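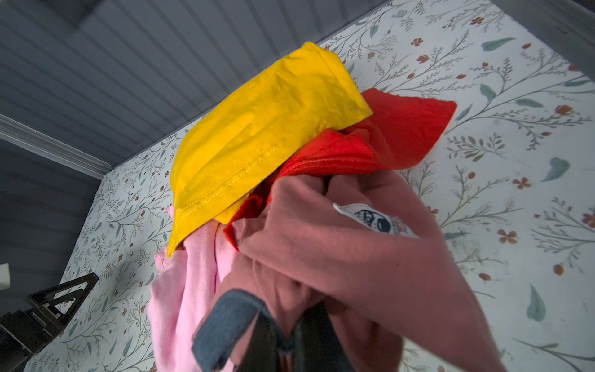
29 Aug 2022

Okay, notes on the Brenis build before I forget everything. Long day, mostly good!

Started with the save bug. Ksawery could reproduce it every time: load episode 2, pick the rude dialogue option with the ferryman, quit to menu, come back, and the game thinks you picked the polite one. I'd been blaming the autosave for a week (sorry, autosave). The choice flag gets written fine, but the ferryman scene resets its own flags when it loads, and it does that after the save has been read. Moved the reset to the first visit only. Played it 6 times, rude every time, and he stays mad at you all the way to the lighthouse. Lovely.

Then the timed choices. Zinhle and I still disagree. She wants 3 seconds on the bridge scene, I think that's brutal if you're reading subtitles on a TV across the room. We tried it with Ruan on the couch and he missed the prompt twice, then said he liked missing it, so that settled nothing. Leaving it as is for now and adding a slow timer option in the accessibility menu, which we should have had anyway. Zinhle is writing the menu text.

Controller stuff: the stick drift dead zone is too small on the old pads. Bumped it up a bit and the cursor stopped crawling across the inventory. Need to check it doesn't make the lockpicking feel mushy. Thandeka has the good hands for this, ask her.

Ticket 2345 (rain sounds keep playing indoors) is still open. I had a go at it after lunch and made it worse, there was rain in the credits. Rolled that back. Kagiso thinks the house interior in Nollau harbor is sharing an audio zone with the street, and he's probably right, the door got moved when we widened the alley and I don't remember anyone touching the zone.

Loading time into the harbor is better, almost 6 seconds on the slow laptop. It was painful before. Most of that came from not loading every coat texture in the market when you're only walking past it.

Still to do:
- slow timer toggle, then test with subtitles on large
- audio zone by the harbor door (Kagiso)
- lockpicking with the new dead zone
- the ferryman's hat still clips through his head when he nods
- tell Ksawery the October demo only needs episode 1, he's been polishing the wrong one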